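Quick reset for a bathroom counter and the table outside it

Short version for people with no time. Do the counter first, then whatever surface has the laptop and the chargers on it. Same method for both.

1. Clear the sink edge. Everything off except what gets used twice a day. In the Arwood rental that meant toothbrush, toothpaste, one vase. Done.

2. Brush and paste go in a mug. Plain white ceramic, back corner, against the wall. Handle facing out so you can grab it and rinse it. Faucet side stays clear. 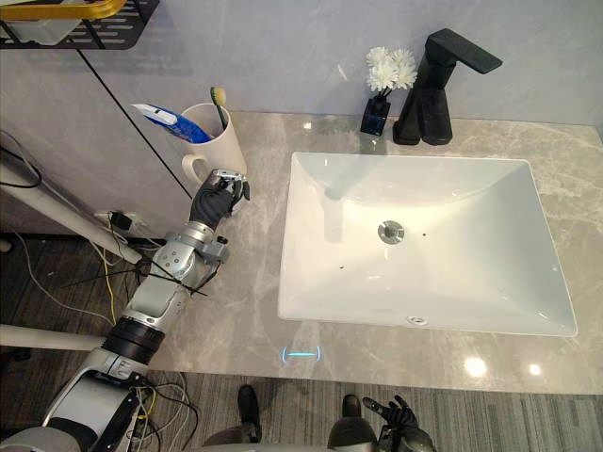
Róisín Rafferty: Mugs get gunky at the bottom if you leave them. I gave up on mine in December and went back to a cup with holes. How often are you washing it??

Every few days, hot water and dish soap. Dry the bottom too. If you wont do that, get the cup with holes, no argument from me.

3. Wipe the stone. Soft cloth, mild soap, water. No vinegar on marble, it etches. Dry it after or you get spots, and buff the faucet while the cloth is in your hand.

4. Basin last. Rinse toward the drain. Do the overflow opening with an old toothbrush, people skip it and then wonder about the smell.

5. Flowers: small bottle vase, short stems, behind the sink next to the faucet. Change the water when you wash the mug. White ones look good against gray-beige stone, but use whatever's cheap.

Counter finished. Now the floor. Anything lying on it gets picked up before you vacuum, cords included.

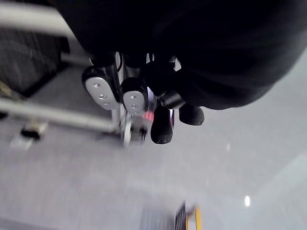
Posted by Bushra Rind
May 7, 2020 | Filed under: Small Rooms

On to the side table. Mine is white with skinny legs so every cord shows.

6. Unplug what you're not using. Follow each cord from the plug end, not the device end, much faster.

7. Power strip goes at the back of the table, behind the laptop. Cords drop off the back edge, not the front.

8. Small stuff in clear containers that stack. A jar with a lid is fine for the tiny bits. Keep them all to one side. 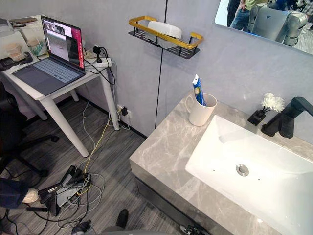 9. Slack gets looped and tied. Hook and loop ties, a pack of 50 lasts me ages. Don't pull them tight, and dont bend a cord hard right at the plug.

10. Label both ends. Masking tape and a pen. Takes a minute, saves you crawling around later.

Chair goes back in when the floor is clear, check that the wheels aren't sitting on a cable.

Next week: the Civden closet, if I get to it.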